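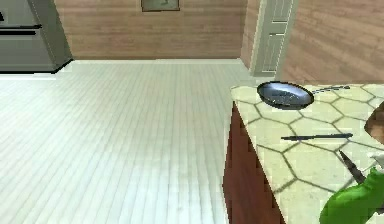

Nawal Benjelloun wrote that success rate alone is a poor way to compare two policies in simulated kitchens, and after a month with my own results I think I agree. I'm just not sure what to report in its place.

My setup: I train in simulation on counter tasks with pans and knives. Policy one (Widar) sees only the wrist view. Policy two (Bundo) gets the wrist view plus a fixed room view. I ran 200 episodes each and they finish within 2 points of each other. But Bundo falls apart when I change the countertop texture, and Widar barely moves. Is it fair to say the wrist view generalizes better, or do I need more runs?

Posted by fjeld_sim

Zullula
You can't say that yet. You changed two things, the view and the amount of input, so you don't know which one matters. Train a third policy with the room view only. Then test all three on textures that none of them saw in training, using the same starting positions for every policy. Use 4 training seeds if you can afford it. With a single seed, a gap of 2 points could easily be noise, and the texture drop might be too.

For reporting, I give success per texture and a count of failures by stage - reach, grasp, lift, place. If Bundo mostly fails at reach, the room view is the likely problem. If it fails at grasp, look somewhere else first.

tallgrass
Just randomize the textures in training. Fixed it for me.

Zullula
That may fix the drop, but it won't answer what was asked. Run it as a separate condition and keep the original numbers in the table.

fjeld_sim
Thanks. Room-only policy is training now. I had the starting positions random per run, so I'm redoing those as well.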